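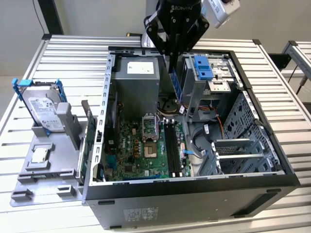

Side panel off, Dell board inside, hard drive in the parts tray to the left of the case.

Holtard slatted aluminum bench top and parts tray: a review

I put off buying a proper bench for old computers for a long time, mostly on the grounds that I already own a kitchen table. A kitchen table is flat, it holds things up, and it was paid for years ago. So when Holtard started selling its slatted aluminum top as the thing every home repairer needs, I rolled my eyes, and then I bought one anyway when Cumesau had it marked down in February. The bundle came with a gray plastic parts tray. I have now used both on a run of secondhand office towers, and my opinion has moved a little, though less than the ads would like.

The top first. It arrived in a long flat box with 12 bolts, one of which was the wrong length. Instructions were a single folded sheet with drawings so small I had to take a picture of them and zoom in. It took me 90 minutes to put together. The listing says 25. I suppose you might get there if you had built one before and all your bolts fit.

Once it's up, it's solid. I'll give it that. A steel tower laid on its side is an awkward weight, and my old folding table used to bounce every time I leaned on a stiff connector. This one doesn't. Pulling a drive cage or pushing down on a memory module feels a lot safer when the surface isn't moving under you.

The slats are where I part ways with the people who love it. The sales page talks about airflow, and I would like somebody to tell me what airflow does for a computer that is unplugged and open. What the gaps do very well is swallow screws. The small ones that hold an optical drive go into a slot and hide there until you tip the case up and go fishing with a magnet. I lost two on the first Monday. The gaps are handy for clamps, and Holtard will happily sell you the clamps.

It also scratches painted cases if you drag them. Lift, don't slide, or lay down a towel. I use a towel, and that does make me wonder what I paid for.

The tray is a plainer object and I like it better. It's gray plastic and it looks like something from a cafeteria. But it's the right size for the way I work: drive out first, still in its blue plastic carrier, and parked on the tray to the left. In the photo that's a 3.5-inch Seagate standing with the carrier handles up, and it's a good test, being the biggest loose part I usually have to deal with. There is still space next to it for other bits.

My complaint with the tray is that it has no lid and no way to stack. If you have to clear off for the night, everything gets moved again. A competing set from Huang includes a cover and costs less, although the plastic on the one I handled felt thin, and I wouldn't want to carry a hard drive across a room in it.

A word on these Dell towers, as they're what I've mostly had on the bench. They're a pleasant thing to learn on. The blue plastic parts tell you where to put your fingers, the perforated drive cage is easy to see into, and the main parts are in plain view once the panel is off. The wiring is less friendly. That bundle of yellow, red, white and black wires runs right across the board, and no bench on earth will get it out of your way. Be careful as well around an empty CPU socket with the bracket up. The gold-colored contact area is exposed, and a dropped screw there could end your afternoon. If you aren't putting a processor in right away, cover it.

Holtard lists the top as part 1417, and the Flatonthorpe store had one on display last time I was in, so go lean on it before ordering. Mine came from Cumesau's website and the replacement bolt took more than two weeks to show up.

Would I buy it again? The tray, yes, if they sold it alone, and they don't. The top, only at the sale price, and only if you're opening up towers often enough that your family wants the table back. For one computer a year, stick with the kitchen and a towel.

Pros: steady under weight, tray is a useful size
Cons: slats eat screws, scratches paint, assembly time is a fairy tale, clamps cost extra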